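Speaker notes, Tiburcio Cuevas, Hostport session

Slide 3. The toy scooping task. Two arms, one blue container, small buckets beside it. Leave each of these up a few seconds.

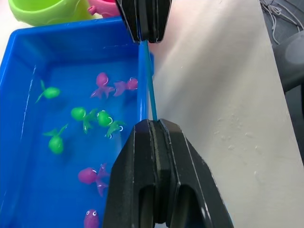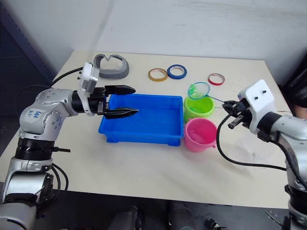
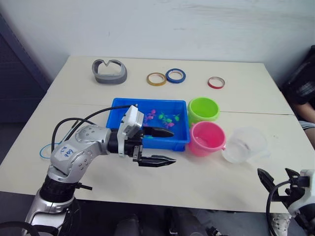
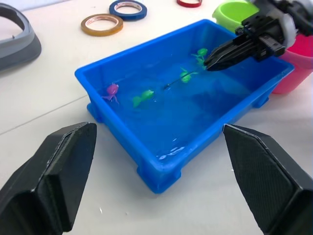

Slide 4. We set out to gather 200 examples and ended with 584. Each operator did 9 runs, then took a break. Say how we label a failed grasp: keep it, tag it, move on. Seven operators in all.

Slide 5. Training on Eide. Ask for questions before the Hesach numbers.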